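Calling harmonica players, horn players and good listeners: come be part of the Zundunwood Blues Weekend

Posted 13 August 2022

Okay, so we have a festival coming up in September, and I need people! Musicians mostly, but also a few folks who don't play a note. If you've been sitting on the porch running the same twelve bars and wondering if anybody would ever want to hear them, keep reading, because I probably do.

The Zundunwood Blues Weekend is a small thing. Two stages, a lot of folding chairs, a barbecue line that gets longer than it should, and music from late morning until the neighbors start looking out their windows. We hold it on the old fairground at the edge of Zirkthorpe, right where the road bends toward the grain elevator. It started in 1988 as a backyard party with one guitar amp, and it has been growing sideways ever since.

Who I'm looking for

Harmonica players, first and foremost. We run a harp workshop in the livestock barn (it's clean, I promise) and I want at least one person who can teach absolute beginners without scaring them off. You'll get a room full of people who bought a harmonica years ago and never got past "Oh! Susanna." Be kind to them. I was one of them.

Horn players. The Jutel stage is putting together a house band to back up singers who come without a group, and right now it's all guitars. So many guitars. I love guitars, I play guitar, please do not write to me about playing guitar unless you also sing or can cover bass. Tenor sax would make my whole summer. Trombone would too.

Singers of any age. If you've got one song you do really well, that's enough for the open set on the first afternoon. If you have five or six, ask me about a longer slot.

Piano. We have an upright from 1940 that lives on the Jutel stage, and it gets tuned the morning of the first show. It has a stiff low end and a beautiful middle, and you have to hit it like you mean it. Boogie players tend to fall in love with it. 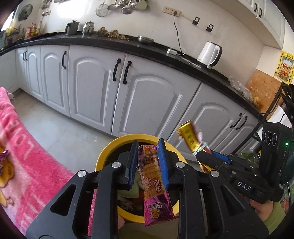
Mohammed
Stage manager and participant coordinator, Zundunwood Blues Weekend

And then there are the jobs off stage. I could use someone to run monitors on the smaller stage, someone patient for the sign-in table, and a couple of strong backs for load-in. The person at the sign-in table ends up being everybody's best friend by suppertime, so if you like talking, that one's for you. Monitor mixing does take some experience. You don't need to have toured with anybody, but you should know what to do when a vocal mic starts howling and the singer is giving you the look.

What you get

I'll be straight with you about money, since I've answered enough of these ads myself and hate it when they hide that part. Workshop teachers and house band members are paid a flat fee per day, and I'll tell you the exact number in my first reply so you can decide before we both spend an evening on the phone. Monitor engineer is paid too. Open set singers play for the love of it, but you get a weekend pass for yourself and one for a friend, plus supper both nights. Same deal for sign-in and load-in.

Camping is free for anyone working or playing. It's a flat field with decent shade along the creek side, and there are hot showers in the exhibit hall. Bring earplugs if you want to sleep, because the campfire jams go late and some of those people have no off switch at all. (The best music of the weekend happens out there, if you ask me. Last year I heard a slow "Trouble in Mind" on fiddle and washboard that I still think about.)

What I need from you

Send me a short note telling me what you play or what you'd like to do, where you're coming from, and whether you can be here for the entire weekend or only part of it. If you're a musician, add a recording. A phone recording in your kitchen is fine! I don't need a slick video, and I'd honestly prefer one whole song over a bunch of clips stitched together. For harp teachers, tell me how you'd spend the first ten minutes with a room full of beginners. For the house band, let me know which keys you're comfortable in and whether you read charts or go by ear. Either one works, I just need to know who to stand next to whom.

There's one rehearsal for the house band, the evening before we open, in the Jutel barn. I really need you there for it. We go through shuffles, slow blues in a few keys, a couple of rumbas, and how we do endings, which last time around were, um, varied.

If you use a wheelchair or need a ride from the bus stop in Zirkthorpe, put that in your note and I'll set it up. The smaller stage has a ramp, and the big one will have one this year too. Kids who play are welcome as long as a grown-up comes along with them.

How to reach me

Mail still works great: Zundunwood Blues Weekend, Box 1112, Zirkthorpe. You can also use the contact form on our participants page and pick "Play or Help Out" from the menu so it lands with me and doesn't end up with the food vendors. I read everything myself, usually late at night with a record on, so give me a few days to answer. House band spots get filled first, so horn players, please don't wait!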